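The Year I Stopped Fighting My Kitchen Counter

December 22, 2018
By the Home Pages Desk
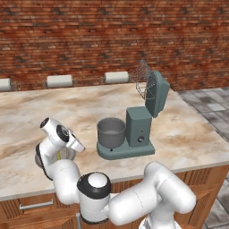 Swirling brown veining on a cream and tan counter, with warm-toned wooden cabinets below.

I bake at Christmas the way other people run marathons, meaning I do it once a year, I talk about it for months, and I hurt afterward. Last December I made 24 dozen cookies in three days and on the last night I ate cereal for dinner standing up because there was no place to set a plate. Every inch of counter had something on it. Cooling racks, a bag of powdered sugar with a hole in the corner, the mail, a glove. One glove! I still don't know where the other one went.

So this year I gave myself a project. I would learn to work with the counter I have. I rent, so there was never going to be a remodel, and my kitchen in Cavberg is the kind where you can open the oven or the dishwasher but you have to pick.

I started by taking everything off. The toaster, the knife block, the crock of wooden spoons (eleven of which I never touch), the fruit bowl that had become a battery bowl. I put it all on the living room floor and told myself that a thing could come back only when I went looking for it. The coffee maker was back in nine hours. The salt came back at dinner. The toaster took four days, and I was surprised, because I would have told you I eat toast every morning of my life. I eat toast when the toaster is looking at me, apparently.

The crock of spoons never came back. Two of them live in a drawer now and the rest went to my cousin, who is setting up her first apartment and will take anything with a handle.

The next thing was working out where I stand. I had always rolled dough next to the sink, mostly out of habit, and it's a terrible place to roll dough. Flour gets wet, wet flour turns to glue, and then you're scraping glue out of the seam behind the faucet with a butter knife on Christmas Eve. On the other side of the stove I have a stretch just wide enough for my rolling pin and both elbows, and for six years I had been storing cereal boxes on it. I moved the cereal to the top of the fridge. I rolled out a pie crust there the same night, and I didn't even need a pie.

Now, stone. I have opinions about stone! My grandmother had a slab of marble that she used for pastry, gray and chipped at one corner, and it weighed as much as a small dog. She kept it leaning against the wall behind the bread box and it came out for strudel and for fudge. She wouldn't let you set a lemon on it. Lemon juice, vinegar, tomato — anything sour will take the shine off marble, and you'll be left with a dull little ring that you can feel with your fingertip. I learned this at age seven with a glass of lemonade and I heard about it until I was thirty.

I went to Tollono in early December to look at a secondhand slab, because there's a salvage yard out past the grain elevator that sells offcuts. It's a long drive and the heater in my car only works on high. They had a whole rack of pieces standing on edge like records. I bought one about as big as a baking sheet, wrapped it in a moving blanket, and drove home at grandma speed. It lives by the stove now. Butter cookies come up off it clean, and when I want it really cold I slide it onto the back porch for a while before I start.

You don't need one, though. I made the whole batch of ginger stars on a plain laminate counter with a sheet of parchment taped down at the corners, and they were the best ones I made.

What helped more than the slab was a tray. I had read that you should keep your baking things together, and I had always ignored it because it sounded like something from a person with a pantry. But I put the vanilla, the baking powder, the cinnamon, the measuring spoons and the good salt on one old cafeteria tray, and when I bake, the tray comes out, and when I'm done, it goes back on the shelf. I have not bought a duplicate jar of cinnamon since. I had three.

I also quit cooling cookies on the counter. The racks go on the ironing board now! I lower it to table height, lay a clean towel over it, and set it up in the hall. My neighbor came by to borrow tape, looked at four dozen snickerdoodles on an ironing board, and took two without saying a word about it.

As of this morning I have the ginger stars boxed, the shortbread in tins, and the dough for the jam ones resting in the fridge under a plate. There's flour on the floor and probably in my hair. But I can see the counter, and tonight I'm making soup on it, with bread, and sitting down to eat.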